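Gralterura unit 2 – monthly walk-round, September
Checked by Nesrin Türkmen

- [x] Fire exits clear
- [x] Extinguishers in date
- [ ] Emergency lights – one dead by the back stairs, Erdal to order
- [x] Worktops – white table has a scuff line, surface marks only

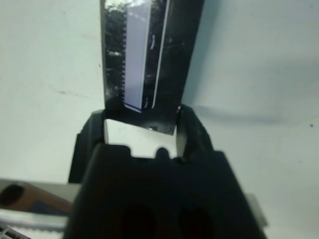
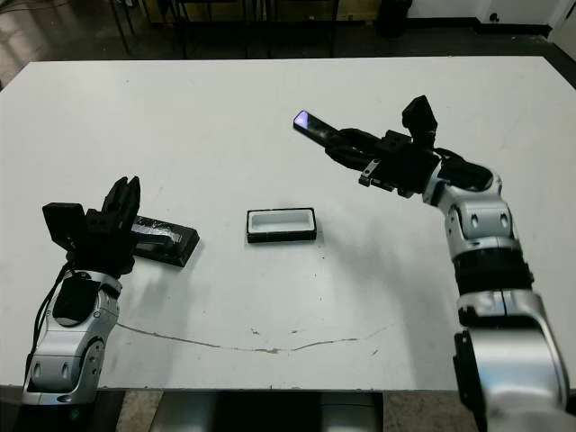
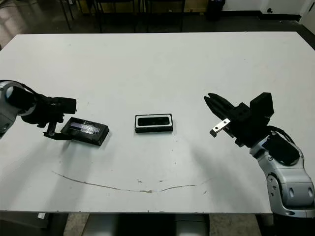 - [x] First aid box – plasters low
- [ ] Racking – bay limit is 700 kg, label missing. Vondbridge to send a new one
- [x] Toilets and sink

Recheck the open items on Tuesday.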